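3.2 Setting and materials

The Pladville survey asked 64 households how they arrange furniture and linens in shared rooms. Responses were coded by Akolgo using the Yakubu scale.
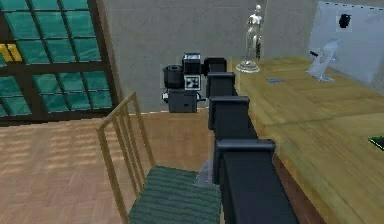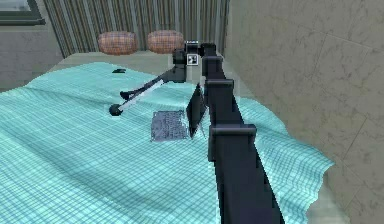
Figure 2. Computer-rendered interiors: a wooden table (first) and a large light cyan cloth (second).

3.3 Response rates

Of 1000 forms mailed in August, 800 were returned. Forms from Skustorness were coded separately.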